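Treseo, the ferry and the defense pact

2018-11-20

So I finally sat down and read the whole defense cooperation agreement, all 69 pages of it, with a pot of coffee and a pencil. My brother-in-law thinks I need a hobby. I told him this is the hobby!

If you haven't been following (and why would you, unless you live out here), the short version is that the two governments want to share the old naval station at Treseo. Up to 400 foreign sailors could be based there on rotation, starting in January. The ministers shook hands, there was a joint statement, everybody used the word "partnership" a lot, and then they flew home.

What bugs me is Article 44. It lets either side close the channel to civilian boats during exercises, and the notice period is two days. Two! The Larulero ferry runs through that channel. People take it to the dentist. When I wrote about the last round of exercises I got a long email from Siobhán Coughlan, who taught maritime law for years and knows far more than I do, and she said a notice period that short is pretty unusual for a route with regular passenger service. She also said I'd mixed up territorial and internal waters, which, fair enough, I've fixed that post.

Narayanan Iyer over at the Kurian paper takes the other side. He figures the patrols will make the strait safer after that mess with the tanker Plekura last winter, and that insurers will calm down once they see gray hulls in the harbor. He may be right about the insurers. I still don't see why that means the ferry has to stop with so little warning.
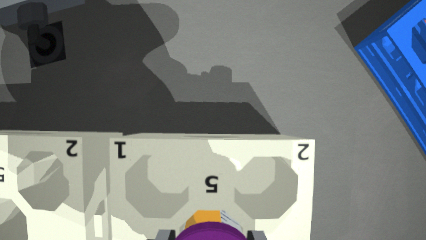 Anyway, the parliamentary hearing is open to the public and I'm planning to go, assuming the boat is running. I'll bring the pencil and post my notes when I get back.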